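Paper Airplane Hour is back at Ovincombe!

What a turnout we had for the first folding session of the fall! Finlay Kerr brought a big stack of green and orange paper, and people who swore they hadn't folded a plane since grade school were soon arguing happily over wing tips and nose weights. Wendy Bloxham's long glider design was the favorite – ask her to show you the double tuck, it's a beauty.

The next session is on 29th October in the Munro Room, and it runs for 60 minutes. Beginners are so welcome, and kids can come along too (bring a snack if they're little).
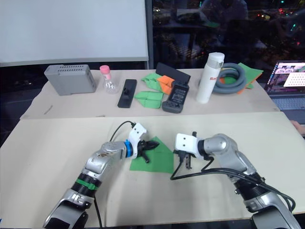

We'll try 2 new designs this time, a dart and a wide-winged floater, and finish with a distance contest down the hallway. Come fold with us!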